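Table Linen FAQ: White Cloths, Care and Returns

Tridby Linen Hire – Help pages
Last revised 18th January

How are the cloths delivered?
Flat cloths arrive folded in quarters, then in thirds, inside a Bidgate crate. Each crate holds up to 20 cloths. The packing slip is taped under the lid and lists the order number, cloth size and quantity.

What sizes do you carry in white?
Pellel (square) is 54 inches on each side and fits a four-seat table. Fleury (rectangular) is sold and rented in two lengths; see the size chart on the order form. Both are plain weave with a stitched hem. Neither has a right or wrong side.

Why does my cloth have creases when it comes out of the crate?
Fold lines are normal for pressed linen. They fall out in part under the cloth's own weight once it is on the table. To remove them fully, press the cloth on a padded surface while it is still slightly damp, working from the center to the hem. Do not press over a table edge.

Can I steam a cloth on the table?
Yes, with a hand steamer held clear of the fabric. Check the table finish first. Steam will mark waxed and oiled wood – use a felt pad underneath or press the cloth elsewhere.

What wash settings should I use for cloths I own?
Warm wash, full rinse, medium spin. Wash white cloths separately from anything colored, including napkins sold as colorfast. Fill the drum to two-thirds at most. A full drum sets hard creases that a normal iron will not remove in one pass.

Can I use bleach?
Not chlorine bleach. It yellows the hem thread before it affects the cloth. Oxygen-based whitener is acceptable at the dose given on its label.

How do I treat stains?
Wine, coffee and tea: blot, flush with cold water from the back of the fabric, then wash. Grease: work in a small amount of dish soap and leave it for 20 minutes before washing. Candle wax: let it harden, lift off what you can with a dull blade, then press between sheets of plain paper. Do not tumble dry until the mark is gone.

Do I need to wash rented cloths before returning them?
No. Shake out crumbs and return them dry. Wet cloths left in a closed crate overnight can mildew, and mildewed cloths are charged at replacement cost.

Do I need to fold them?
No. Rumpled cloths are accepted and carry no handling charge. Keep white separate from colored and remove pins, clips and table numbers.
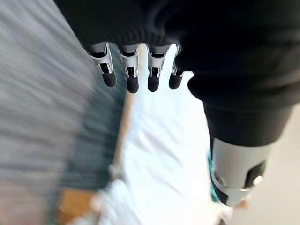 Opening tip written by Anatole Perrin
Linen Care Lead, Tridby

A cloth that has been bunched up is easier to open from a corner than from the middle. Find one hem, follow it to the corner, hold the corner and let the rest hang. Run the other hand down the adjoining hem to the next corner. Large Fleury cloths take two people.

How should I check a cloth before folding it?
Spread it on a clean surface and smooth it outward by hand. Small items are easily lost in white folds, so check under the fabric as well as on top. Then turn it over and check the hem for pulled threads.

What happens if I find damage on arrival?
Report it within 5 hours of delivery and quote the crate number from the packing slip. Set the cloth aside unused. A used cloth cannot be credited.

How should owned cloths be stored?
Clean, dry and out of direct light. Rolling on a tube avoids fold lines. If you have to fold, refold along different lines every few months – linen weakens where it is always creased. Avoid plastic bags for long storage.

Can I buy cloths that have been rented out?
Ex-rental Pellel cloths are sold each September under item code 1286. They are graded for wear, and repairs are listed on the tag. Ex-rental sales are final.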